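MEDIA RELEASE
25 December 2025

Koltwood opens its spare rooms to the nation's unsorted boxes

KOLTWOOD: The toys have been unwrapped, the batteries were not included, and by lunchtime today a good many families will be wondering where last year's lot is supposed to go. Itance, the neighbourhood toy library and packing service on Cullon Street, would like a word before anyone reaches for the wheelie bin.

From the first week back, Itance will run its Box Day program, which asks households to fill one cardboard box with toys in decent nick and hand it over. Boxes are checked, sorted by age, repacked and lent out to families across Koltwood for a month at a time. Borrowing is free. Returning things with all their pieces is considered good manners.

The program began in August as a trial with 30 households. Between them they gave up 626 toys, of which 472 were judged fit to lend. Of the remainder, the less said the better, although one jigsaw did arrive with a sandwich in it.

"People tell us they have nothing to give away, then they open the hall cupboard," said Itance founder Ningsih Pasaribu. "We had a gentleman come in to apologise for bringing so little. He needed a hand getting it out of the ute." 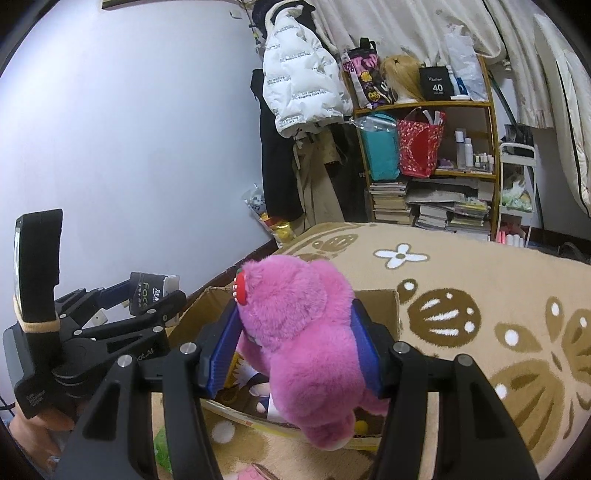
Soft toys remain the most generously donated category and the hardest to pack. Building blocks stack and books lie flat, but a plush animal will take up whatever room it is given and then ask for more. Itance packs the hard and flat things first and leaves the soft ones for last, so a fluffy pink number with a red ornament on its head goes in at the top of an open brown box, over whatever is already in there. It also gives the borrowing child something cheerful to meet when the flaps come up.

Sorting coordinator Kaan Kırmızıgül has written a one-page packing guide for donors, after an earlier version ran to 13 pages and went largely unread.

"I stand by the long one," Mr Kırmızıgül said. "There was a very good section on tape."

The short version asks donors to wash anything washable, put small parts in a zip-lock bag, write the contents on the side of the box in texta and keep the weight to what a grandparent can lift. Noisy toys are welcome. Itance asks only that the batteries travel separately.

Borrower Larasati Osman, whose twins took part in the trial, said the monthly swap had changed the look of her lounge room.

"I can see the rug," Ms Osman said. "I'd forgotten we went with green."

Boxes can be dropped at the Itance shopfront or at Krishnan Hardware during trading hours. Flat-packed empties are available from both counters.

Media contact: Abimbola Okonkwo, Itance, Cullon Street, Koltwood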